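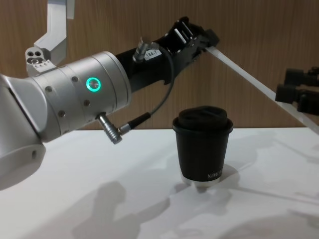
*At the table, Trerkstead building, December.*

## Use of the shared tables at Trerkstead

The Facilities Office has revised the arrangements for the shared tables on the ground floor of the Trerkstead building. The new arrangements take effect at the start of next term and apply to staff, students and visiting members alike.

Tables may now be reserved in blocks of 60 minutes, up to a limit of six blocks per group in any one week. Reservations open at 8:00 a.m. and are made through the Lilluria booking page. The paper sheet by the door will be withdrawn. Groups that held a standing reservation under the old system have been moved across by Liette MacLeod and should check that their times are correct before the end of the month.

Members are asked to observe the following:

- Leave the tabletop clear of loose items at the end of each block. Equipment that is fixed in place stays where it is.
- Keep cables off the floor between tables.
- Return borrowed hand tools to the Beaudoin cabinet and sign the card.
- Food and open drinks are to be kept in the lounge. Closed water bottles are permitted.
- Report damage to a table surface on the day it is noticed, whether or not the group was responsible for it.

Items left behind will be tagged and held in the storeroom for one month. At the close of last term the storeroom held 67 unclaimed items, including three winter coats and a set of keys. Owners may collect their property from Brian Mbwambo between 1:00 and 3:00 p.m.

The Office also wishes to record its thanks to the Plarnis Fund, which contributed $1,882 toward new lighting and the repair of the window blinds. The lighting has been installed. The blinds on the courtyard side are still with the supplier, and temporary shades will remain up until they are returned – members working at those tables in the late afternoon may prefer to reserve a place on the opposite side of the room.

A request for taller stools has been received and is under review. Ghislain Petrenko is gathering comments on seat height and would be pleased to hear from groups that work standing for long periods.

Questions about reservations should be directed to Liette MacLeod. All other matters concerning the room may be sent to Warrick Fairweather at the Facilities Office.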